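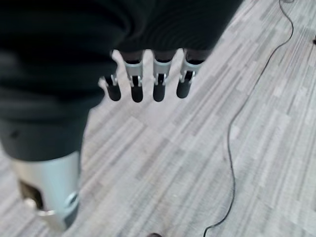
So, ihr Lieben, langer Faden zum Wochenende, holt euch einen Kaffee! Seit dem Frühjahr begleite ich ja die Hand-AG bei uns im Verein Atico, und inzwischen kann ich sagen: So viel Spaß hatte ich mit Gelenken noch nie. Vier Finger nebeneinander, silbernes Gestänge mit kleinen Stiften, vorne schwarze Kappen, und darüber der dunkle Stoff bis über den Unterarm. Ich finde ihn richtig elegant.

2/ Die Gruppe besteht aus Bouchra Lahlou, Adel Ragab und Américo Carvalho, dazu kommt Fadwa Shawky, wenn ihr Stundenplan es zulässt. Das Projekt heißt Grinari. Den Namen hat Adel vorgeschlagen, und ich habe bis heute nicht herausbekommen, was er bedeutet (Adel schweigt und grinst).

3/ Diese Woche ging es um Ruhehaltungen. Klingt langweilig, ich weiß! Aber wer Finger sauber schließen will, muss erst einmal festlegen, wo sie hängen, wenn sie gar nichts tun. 33 Haltungen stehen jetzt in Bouchras Tabelle, und über mindestens eine davon wurde so lange diskutiert, dass die Pizza kalt war.
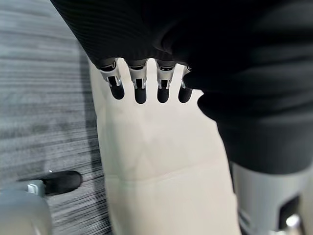
Vier Fingerkuppen über hellem Grund, Gruppe Grinari, 19.8.22

4/ Américo schreibt gerade die Steuerung um, damit sich jeder Finger einzeln ansprechen lässt. Er hat mir das eine gute Viertelstunde lang erklärt, sehr geduldig, und ich habe ungefähr die Hälfte verstanden und trotzdem die ganze Zeit genickt.

5/ Im Oktober wollen wir zum Schülertreffen nach Undville. Angemeldet sind bisher 15 Teams, gezeigt wird dort alles vom Greifen bis zum Winken. Fadwa ist fürs Winken, Adel für etwas Ernsthafteres. Ich halte mich da raus (bin aber auch fürs Winken).

6/ Uns fehlen für die Fahrt noch etwa 70 Euro. Wer etwas beisteuern mag oder jemanden mit einem großen Auto kennt, schreibt mir bitte eine Nachricht. Nächste Woche erzähle ich dann vom Daumen, der verdient seinen eigenen Faden.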